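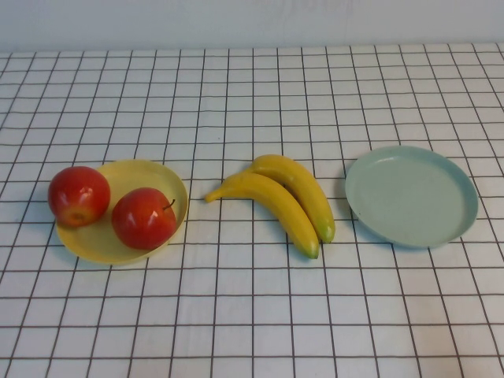 I gave up my car in March, and I still get asked how on earth I buy groceries. By bus! The number 7 from Mirkemetti stops right outside the Westus market, and the ride costs me less than parking ever did.

My first trips were a disaster, mind you. I bought like I still had a trunk – melons, cat litter, a giant jug of cider – and then stood the whole way home with my fingers going numb.

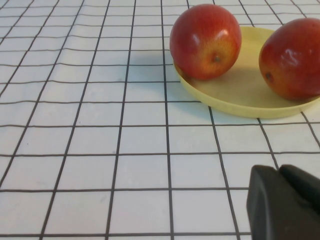 A checked cloth and a yellow plate.

Now I shop twice a week and carry one backpack, heavy stuff at the bottom.

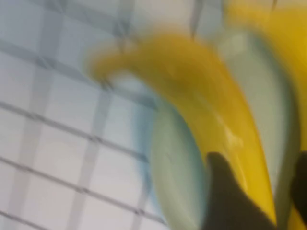
I've also learned which seats to grab (behind the back door, where there's room for your knees and a bag) and that the 5 o'clock bus is hopeless once the Fonseca offices let out. If I miss mine, I take the 77 up Dosard hill and walk down, and I kind of love that walk. 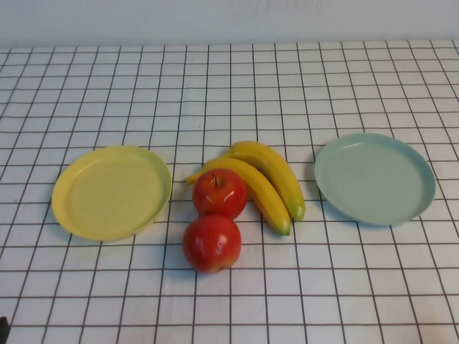 Apples and bananas, two of each.

Last month I added up my receipts and I'd spent $217 on food, a good bit less than in my driving days. Turns out I never needed all that cider.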